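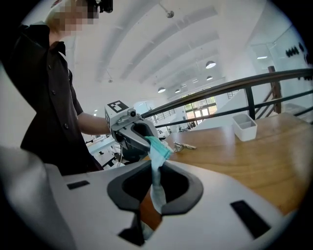

Two-gripper cloth handover: when do you open the first jaw?

Posted by stusby_dan — 17 December 2020
889 views | 21 replies | 2 shares

stusby_dan wrote:
We're collecting cloth demos with hand-held grippers, one in each hand, square marker on top for tracking. The cloth hangs as a twisted strand from one jaw and has to end up in the other. Policy trained on the first batch closes the second jaw fine, then opens the first one too early. Anyone have a rule for the overlap?

kwill_r wrote:
How long do your people hold with both jaws closed? If it's a quarter second, the policy has almost nothing to learn from. We make them hold for a full second.

stusby_dan wrote:
Varies by person. I never gave them a number.

Fuchs wrote:
Disagree with the full second. You end up with a robot that stalls at every handover. Better to have the demonstrator put a slight pull on the cloth before letting go. The pull shows up in the relative pose of the two grippers, so the release has a cause in the data.

kwill_r wrote:
It shows up if your tracking is good to a couple of millimeters. Mine isn't, not when the marker is tilted away from the other gripper's camera. And with a limp cloth the jaws can move a fair distance before there's any tension at all.

Sena Agyeman wrote:
I'd check the strand first. A twisted cloth can get pinched at one fold and slip out later, and then the release timing looks wrong when the grasp was bad. We went through 3524 handovers in May and relabeled the slips as grasp failures. Early releases dropped by about half with no change to the hold time.

Fuchs wrote:
Was that on hand-held demos or teleop?

Sena Agyeman wrote:
Hand-held. Our teleop set on the Clunum arms has the opposite problem — people can't feel the cloth, so they hang on far too long.

kwill_r wrote:
Which is my point. Long holds do no harm, you can trim them afterward. You can't add frames to a short one.

Fuchs wrote:
Trimming cuts out motion and leaves a jump in the trajectory. I wouldn't train on that.

stusby_dan wrote:
Will relabel first, then run one batch with the pull and one with the hold. Same cloth for both.

Sena Agyeman wrote:
Keep the same demonstrator too, or you won't know which one you measured.

Related threads
Marker size vs. tracking range on hand-held grippers
Gradus export drops jaw width on the last frame
Teleop latency and over-gripping
Folding demos: start from flat or from a pile?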